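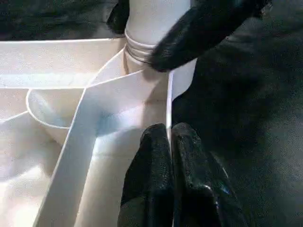
Ifeanyi Olaniyan wrote to tell me that an open day is no place to judge a robot, that whatever gets shown to the public has been practiced until it can't go wrong, and that I ought to have known better than to drive 72 miles for it. I have a lot of respect for Ifeanyi, and he may well be right about the trade shows he goes to, with the lights and the headset microphones. But I went to the Terniron open day on 9/12/25, and I came home thinking nearly the opposite, and I would like to take my time explaining why.

Terniron has the back half of the old Altberg building, past the loading dock, and if you have ever tried to park there you will know I was late. They were letting people in by groups of 7, which I grumbled about while I stood in the hallway and then was very glad of once I got inside, since it meant everybody could pull up close to the table and ask whatever they liked. There was coffee. There was also a plate of those hard little almond cookies, and I had more than my share.

Now, what I had expected (and I suspect most of us expect this, from the movies and the car factory footage) was speed. Big arms, sparks, something swinging around behind a cage. What we got was an arm working at a tabletop with a white divided tray and a bottle with a ridged neck, and it went about its business so slowly that a boy in our group asked his grandmother whether it was broken. She told him it was thinking. I have no idea whether that is the right word for it, but I have heard worse explanations from people with degrees!

You see, I spent a good part of my working life packing orders at Odukoya, back when the mail-order side was still going, and I can tell you that the work looks like nothing at all from the outside. You put a thing in a bag. You put another thing in next to it. It took me a whole September to stop crushing corners, and I was a grown woman with two good hands and a supervisor who was kind about it. A paper bag gives when you lean on it, it folds in where you want it to stand open, and a bottle that was upright a moment ago will go over if you so much as brush it with your sleeve. I never once thought of any of that as skill until I sat and watched a machine having to be taught it.
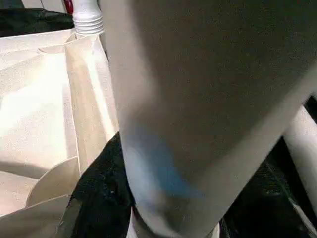

And it did go wrong, which is where Ifeanyi and I part company. On one of the tries our group watched, the fingers closed a little high and slid off, and the arm backed away and hung there for what felt like a very long time. The young man from Cloruvel, who had made the software and was plainly wishing himself elsewhere, started to apologize. Then Adebayo Adeleke, who was running our session, asked him not to. He pulled up a stool, said they had logged 509 attempts at that one job over the summer and that 494 of them had come out all right, and then he spent the rest of our time on the ones that hadn't. I thought that was wonderful. I have sat through a great many presentations in my life, and I can't remember another where the person in charge picked the failures as the interesting part.

So my opinion, for what it is worth, is that we need more open days like this one and fewer of the polished kind. People in this town are worried about these machines, and some of them have good reason to be. I don't think anybody's mind is put at rest by a two-minute video with music under it. You come away from those either frightened or sold to, and neither one is much use when the company down the road starts talking about changing the shifts. But if you have stood next to the thing and seen how long it takes over a bottle, you can ask a sensible question. What will it do, and who will be standing beside it when it misses? Will that person be paid for knowing what I learned at Odukoya?

I did put that last one to Mr. Adeleke. He said he didn't have an answer and would rather not make one up for me over coffee, and he wrote it down on the back of the sign-in sheet along with my phone number. I would have liked an answer. I still would. But I would also like Terniron to hold another afternoon in the spring, with the same small groups and a sign for the parking, and if they do I will offer Ifeanyi the passenger seat, provided he chips in for gas.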